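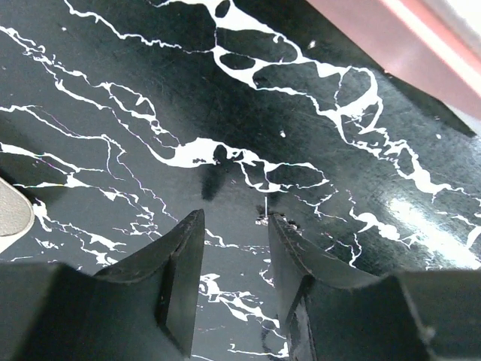
What grit should I stop at before resealing a honed limestone floor?
200. Going finer closes the surface and the sealer sits on top of it.

stonehand_w
Disagree with 200 as a blanket number. On dense limestone, fine. On the soft stuff from the Dradbridge quarry it leaves swirl marks under low light.

kerfline
Swirls come from a worn pad or too much weight on the machine. I did a hallway of Dradbridge stone in August at 200, water-fed, no marks.

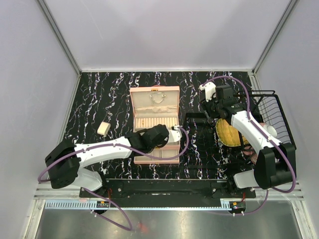 The sealer was Edari solvent base, two thin coats, second coat after 14 hours. Wipe off the excess before it gets tacky. If it has gone tacky, wet a cloth with more sealer and work it loose.

stonehand_w
14 hours is short for a floor that was water-fed. I wait until a taped plastic sheet shows no fog underneath, however long that takes. Trapped moisture turns the coat cloudy.

plumb_bob_113
Agree on the plastic sheet. Also check the grout. Mine was still dark when the stone had gone light.

kerfline
Fair point on grout. Mine was epoxy, so it didn't apply.
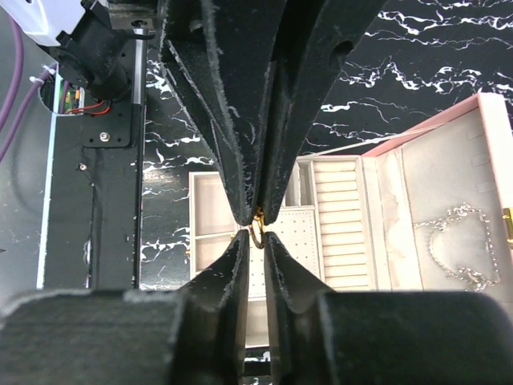
Can I use the same sealer on a shower wall?
Check the data sheet for constant wetting first. Zallance lists a separate product for showers and I would use that type.

stonehand_w
Any penetrating sealer will do on a wall if the joints are sound. The separate product is mostly a label.

plumb_bob_113
Not my experience. The floor grade darkened my test tile and it stayed dark. Try an offcut first.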